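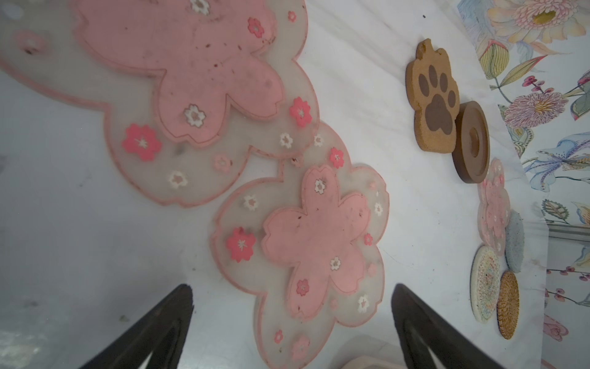 *Last changed: December, 9.40 pm*

Second day with the Pulix pair. Hartmut Ruppert wants a yes or no from me before the trial lapses, so I am writing down what I think as I go and will tidy it up for him later.

We stayed on coasters all morning. Hollenstein sell the kit as a table-top handling set: two arms, the rail, the grippers, the wrist cameras and 90 hours of remote support. The listing says it copes with "mixed household goods", and mixed is what I have given it. The silicone flower ones worry me most. They are soft, they lie on top of each other and the clear borders are hard to tell from a pale table. I would buy a kit that could do only those and nothing else, if it did them well.

Zoila Chambi ran the left arm and I ran the right. She is quicker than me at it. The hand controllers are light and I had no ache in the wrist by lunch, which I did have with the set we tried at Flilthorpe. The menus are poor. To change the closing force you go down four screens and it doesn't remember where you were.

Lunch at half twelve. Soup again.

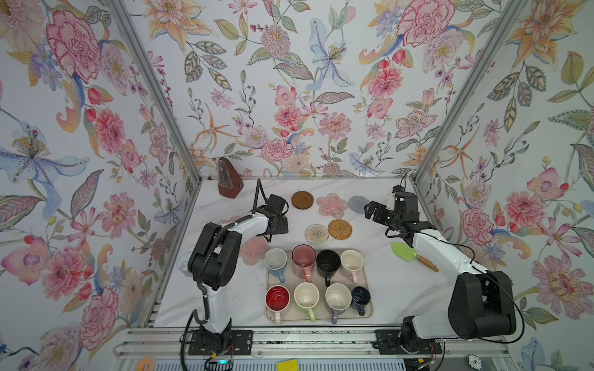
After that we put the mugs on the tray and left the coasters behind them. I wanted to know how the two arms share the middle of the table. The manual gives a page and a half to this and most of it is warnings. There is a setting called shared zone, off by default, which makes one arm wait while the other is inside a box you draw yourself. I drew it too big the first time and the right arm would hardly move. I made it smaller and wrote the values on the back of the delivery note.

Luzius Steiner rang from Hollenstein at three. He was polite and knew the answer to both my questions. The cable kit for the outside of the arms is extra, and so is the second year of support. Neither is on the first page of the quote. I asked him to send a full price with everything in it and he said he would.

Also asked about spare fingers. They come in packs and the lead time is 30 days, so we would have to order a pack with the kit. 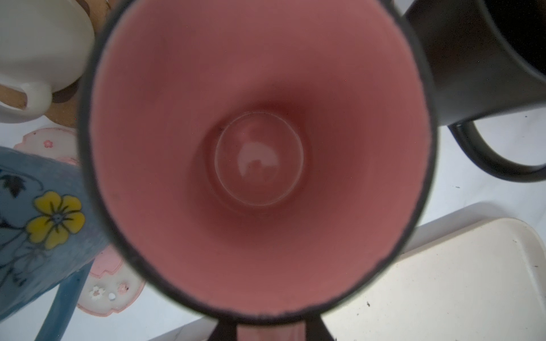
*500 words, 3 min read*

Mugs from above are a fair test of the wrist camera. I can see down to the floor of the cup and the shine on it, and the colour is close enough to tell one pink glaze from another. Where I have trouble is judging how far the fingers are from the rim. Zoila says you get used to it. Leopold Wyss, who had the same model at Dratodgate, told me he never did and went by the side camera instead. 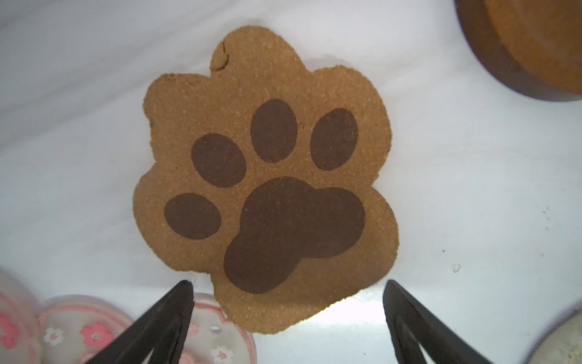

Lilla Bozsik

Back to coasters for the last hour. The cork paw is thin and sits flat, and going in with the fingers wide open on either side is the approach I would teach to anyone new. The picture up close is good. I could make out the grain in the cork.

So far I lean towards yes, with the extras priced in and somebody at Hollenstein fixing that menu. Tomorrow the spatula. Must ring Hartmut before ten.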